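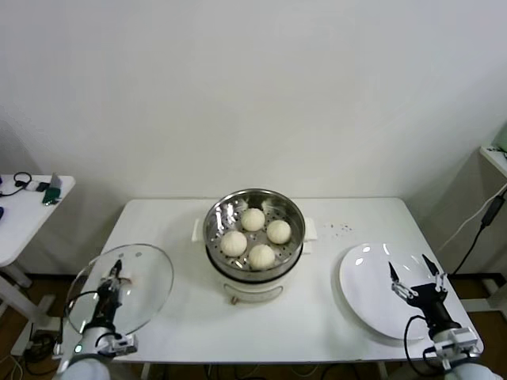 Ostari asked for it to be recorded that the buns should rest under the lid for three minutes before they are lifted, as the skins tear when this is hurried.

12/14/25. Steaming trial, kitchen bench.

The resting time has been adopted for this entry and those that follow. Dough was prepared to the Hovard recipe, 118 g to the bun, and shaped with a pleated top. The basket was not lined. Steaming time was set at 27 minutes on the Jela timer – the earlier sheet gives 10, an error carried over from reheating, and should be struck out.

Buns are to be moved singly to the large white plate and set apart from one another. The lid is to be laid on the table to the left of the steamer, clear of the front edge.

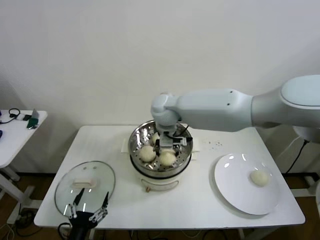 Transfer to plate: one bun on the plate, three in the basket.

Crumbs on the table between steamer and plate to be wiped up before the next batch. Flour is low; Odera sacks are to be ordered in the usual size. Weights to be entered on the batch sheet – still outstanding.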